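Hand-me-down

A hand-me-down is a garment, or less often a toy, bicycle or piece of furniture, that passes from one user to another without money changing hands, usually from an older child to a younger one. The word is applied to the object and, with some resentment, to the practice. In British use the older form is "reach-me-down," which at first meant cheap ready-made clothing taken off a shop peg and only later drifted toward anything previously worn.

The custom is as old as clothing that outlasts the person inside it. For most of history cloth was costly, and a sound coat was expected to serve several bodies before it became a child's coat, then a pair of mittens, then a rag. Wills from many parts of Europe leave gowns and cloaks by name to relatives, who were presumably pleased, or at least warm.
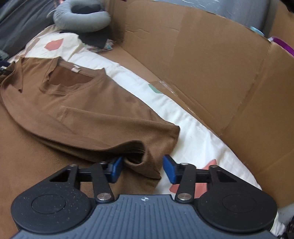 STENISUM, January

The winter sorting is the busiest point in the hand-me-down year. Holiday gifts have arrived, closets no longer shut, and households decide what still fits. Shirts are spread out flat, sleeves are measured against arms, and the arms are found to have grown. Long sleeves fail first. A shirt that is short in the body can be called a style, but a cuff that stops well above the wrist is hard to explain to a teacher.

Order of descent

In its plain form the hand-me-down moves down a line of siblings by age. The eldest receives new clothes, the second receives them softened, and the youngest receives what the first two have left. Families with children of very different builds may find the line running backward for a few years, an arrangement the eldest rarely welcomes.

Between households, garments usually travel from cousin to cousin. The giver's family is thanked at the time and again whenever the garment is seen in public. A coat may thus be acknowledged many more times than it is worn. Returning an item to its source once a new baby appears there is considered correct, though few families agree on whether stains must be mentioned.

Some districts have made the practice formal. The Matlala Clothing Circle began with 2 families and a shared trunk, and later grew to 117 households. Its rules fill 18 pages, most of them on the subject of zippers. The circle's trunk was retired after it was found to contain only mittens, all for the left hand.

Marking and labels

Clothes that pass through several owners tend to collect names. The usual method is a pen on the collar label, with each earlier name crossed out. Sewn tapes are neater and last longer, which is the trouble with them, as a child may spend a whole school year being addressed as an older cousin. Fokard, a maker of name tapes, sold a roll of 400 blank tags under the slogan "Yours Now."

Knees and elbows wear out before the rest of a garment and are the usual places for patches. A patch may be chosen to match the cloth or to make a show of not matching it. The second approach goes in and out of fashion, and children are generally given patches during the years when it is out.
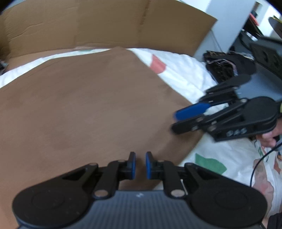 Before the next owner: sorting day, Stenisum.

Storage

Clothes between owners have to live somewhere. Cardboard boxes are common and cheap, and they are labeled by size, by age or by the word "misc." Labels by age are the least reliable, since makers disagree about how large a four-year-old is. Clothes should be washed before they are put away. Old food stains that cannot be seen in the fall have a way of turning yellow by spring.

The Zakus method, popular in housekeeping columns for a time, called for each box to be opened once a season and its contents refolded. Those who tried it reported very tidy boxes and children who had meanwhile outgrown everything in them.

See also: Layette; Mending; Rag trade; Rummage sale; School uniform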